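Zoldale Regional Airfield
Pre-publication check for video and photo claims, with reviewer comments
Form used by the Bostelent verification desk
Completed 26 December 2021

Item under check: a draft article on a video shared as footage of an emergency landing at Zoldale. The draft rates the claim false. The clip shows a training drill at another field, Egan, filmed in June of an earlier year.

Status key: OK, no action. FIX, must be corrected before the page goes live. HOLD, page can't go live until an editor signs. N/A, does not apply.

Section A. The claim

A1. Is the claim quoted word for word from a post that can still be viewed or has been archived? OK.
Comment: Two archive copies were made with Tekano and both open. The first copy is missing the reply thread. The second has it. Use the second in the article.

A2. Is the post's language stated, and has a fluent speaker checked the translation? OK.
Comment: The post is in English. A Spanish version has been going around with a longer caption, and the draft mentions it without quoting it. Leave it that way unless we get a second reader for the Spanish.

A3. Are view and share counts given with the time they were taken? FIX.
Comment: Draft says the post was shared 528 times. The screenshot shows the same number, but the time of capture is missing from the text. Add it. Don't update the number later without updating the time.

A4. Are other posts making the same claim linked? OK.
Comment: Four links, all archived. One account has since gone private. The archive link still works, so keep that and take out the live link.

A5. Are the names of private individuals removed from screenshots? FIX.
Comment: The poster's name is blurred. The name of one commenter is not. It is small and low on the image but it can be read when enlarged. Blur it and the profile picture next to it.

Section B. The source of the clip

B1. Has the earliest known copy been found? OK, with a note.
Comment: The earliest copy we have is on the Egan airfield's own channel. We can't rule out an older one. The draft says "the original video" in the second paragraph and in the photo caption. Change both to "an earlier version of the video."

B2. Was the search done on more than one frame? OK.
Comment: 10 frames were searched, spread over the length of the clip. The frames with smoke gave nothing useful. The ones showing the hangar doors led to the Egan upload.

B3. Do the two versions match when compared side by side? OK.
Comment: They match apart from the opening. The shared copy starts later, after the announcer says that an exercise is under way. The draft should say plainly that this part is missing from the shared copy. It should not say who cut it, as we don't know.

B4. Has the sound been checked separately? FIX.
Comment: The siren in the shared copy is louder and seems to come from a different recording. The draft says the siren "was added." We haven't shown that. Either get the audio looked at properly or write that the sound differs between the two versions.

B5. Is the location confirmed by something other than the uploader's title? OK.
Comment: Runway number, tower shape and the tree line behind the fuel store all agree with aerial views of Egan. The comparison image in the draft has too many colored boxes on it. Two are enough.

B6. Is the date confirmed by something other than the upload date? HOLD.
Comment: So far we have only the upload date and the month printed in the airfield newsletter. Ask Egan for the drill record. If they don't answer by the deadline, write "published in June" and drop "filmed in June."

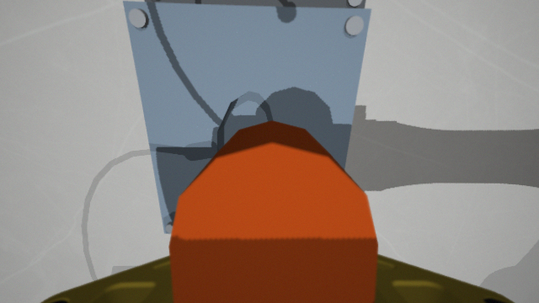
Page 8

Section C. Statements from the airfields

C1. Was Zoldale asked directly whether an emergency landing took place? OK.
Comment: Asked by email and by phone. The written reply says no such landing was logged on the day named in the post. Quote the written reply only. The phone call was background.

C2. Was Egan asked to confirm the drill? OK.
Comment: Confirmed by phone. A written line has been requested and had not come in when this form was completed. See B6.

C3. Are both statements quoted in full, or is it clear where they have been shortened? FIX.
Comment: The Zoldale quote leaves out a sentence about a diverted flight earlier in the week. It has nothing to do with the video, but readers may have heard about the diversion and mixed the two up. Put the sentence back.

C4. Was the poster contacted? OK.
Comment: Message sent through the platform. No reply. The draft says "did not respond," and that is fine as long as the message was left open for a full day. It was.

C5. Is any statement from an unnamed source used to support the rating? N/A.

Section D. Aviation terms

D1. Are "emergency landing," "diversion" and "precautionary landing" used correctly? FIX.
Comment: The draft uses "emergency landing" for all three. Keep it where the post is being quoted. In our own text, the Zoldale flight was a diversion. Most readers won't need the third term, so take it out.

D2. Is the aircraft type named only where it has been confirmed? FIX.
Comment: Draft names a type in the third paragraph. Egan said only that a retired airframe is used for drills. Change to "a retired passenger plane used for training."

D3. Is the word "crash" avoided unless it is in the claim or there was one? OK.
Comment: It appears once, inside a quoted reply. Check that the headline tool doesn't pull it in as a suggested tag. It did this on an earlier article and the tag stayed up overnight.

D4. Are distances and weights given in units the readers use? OK.
Comment: One distance only, 215 miles between the two airfields. This is by road. Say so.

Section E. Wording and rating

E1. Does the rating match the evidence? OK.
Comment: False is the right rating for the claim that the video shows a landing at Zoldale. It doesn't depend on the date of the drill, so the rating stands even if B6 can't be settled.

E2. Can a reader find the answer in the first two sentences? FIX.
Comment: The answer is in the fourth sentence at present. Move it up. The history of the airfield can go near the end or be left out.

E3. Does the headline repeat the false claim without correcting it? FIX.
Comment: The web headline is fine. The short version for phones drops the last five words, and those carry the correction. Write a separate short headline.

E4. Does the text avoid guessing at motive? FIX.
Comment: "In an attempt to scare holiday travelers" has to go. We have nothing from the poster.

E5. Are past articles on the same subject linked? OK.
Comment: Two linked. The older one has a correction note at the bottom, so check that the link goes to the corrected page and not the print version.

Section F. Pictures and page layout

F1. Does every screenshot carry a caption with the source and the date of capture? FIX.
Comment: Captions on the first and second screenshots are complete. The side-by-side image says only "comparison." Name both sources, left and right.

F2. Is the false post marked so that it can't be shared again as a clean image? OK.
Comment: The red cross covers the middle of the still. The corner label is readable at phone size.

F3. Is permission on file for stills from the Egan channel? HOLD.
Comment: Verbal permission only. Ask for it in the same email as the drill record.

F4. Does the page have text descriptions for screen readers? FIX.
Comment: Missing on all of the screenshots. The descriptions should say what the post claims, including the caption text. "Screenshot of post" is not enough.

F5. Do the archive links open in a new tab without a login? OK.
Comment: Tested on a phone and on a desk computer, signed out on both.

Section G. Before the page goes live

G1. All FIX items closed and initialed.
G2. All HOLD items signed by an editor who did not work on the draft.
G3. Corrections address shown at the foot of the article.
G4. Copy of the final text and all captures saved to the Tekano folder. The clip itself should be saved as well as the link. Posts of this kind are often taken down within days, and after that there is no way to answer a complaint.
G5. Both airfields sent the link once the page is up.

Reviewer's general comments

The checking work is sound and the comparison between the two versions is clear. Most of the FIX items are about wording that goes a step further than what we can show: who cut the opening, where the siren came from, what type of plane it is and why the post was made. The article is strong enough without them.

The two HOLD items both wait on one email to Egan. If the written line arrives but the drill record does not, the page can go up with the softer wording in B6. If permission for the stills is refused, use the link and the side-by-side description in text, and take the comparison image out of the page and out of the preview card.

A3 has come up on each of the last three forms. The capture tool puts the time in the file name, but the time is lost when the file is renamed for the page. Please copy it into the draft before renaming.

Return this form with the marked-up draft. Do not send it back by itself.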